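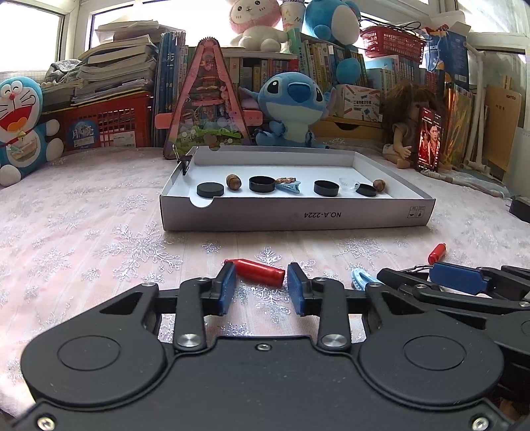

Como trocar o vedante de uma torneira de lavatório

Uma torneira que pinga com o manípulo bem fechado tem quase sempre o vedante gasto. A peça custa pouco e a troca faz-se em 20 minutos. As instruções servem para torneiras de castelo, com manípulos separados para água quente e fria. As misturadoras de alavanca levam cartucho e ficam para outra página.

Material

Chave inglesa ou chave de bocas
Chave de fendas pequena
Vedante novo da mesma medida
Massa de silicone para torneiras
Pano velho

1. Fechar a água
Feche a torneira de esquadria debaixo do lavatório. Se não existir, feche a geral. Abra a torneira e deixe sair a água que ficou no tubo. Tape o ralo com o pano.

2. Tirar o manípulo
Levante a tampinha colorida com a ponta da chave de fendas. Desaperte o parafuso e puxe o manípulo para cima. Se estiver preso pelo calcário, deite vinagre morno e espere. Nas torneiras Sturberg mais antigas o parafuso fica de lado, na base do manípulo.

3. Desenroscar o castelo
Envolva o castelo com uma ponta do pano para não riscar o cromado. Rode no sentido contrário ao dos ponteiros do relógio, segurando o corpo da torneira com a outra mão.

4. Trocar o vedante
O vedante está na ponta do castelo, encaixado ou preso com uma porca. Retire-o e leve-o à loja para comparar. As medidas mais comuns são 3/8 e 1/2 polegada. Os jogos da Plasavitz trazem 4 tamanhos e costumam resolver.

5. Ver a sede
Passe o dedo pela sede, dentro do corpo da torneira. Se sentir riscos ou falhas, o vedante novo dura pouco e convém passar uma fresa manual antes de montar.

6. Montar
Ponha um pouco de massa na rosca, enrosque o castelo à mão e dê o aperto final com a chave, sem forçar. Coloque o manípulo, abra a água devagar e veja se há fugas na base.

Se continuar a pingar, o castelo está gasto e troca-se inteiro. Os da Denmont vendem-se avulso.

Texto de Tania Bandara, 6 de maio de 2018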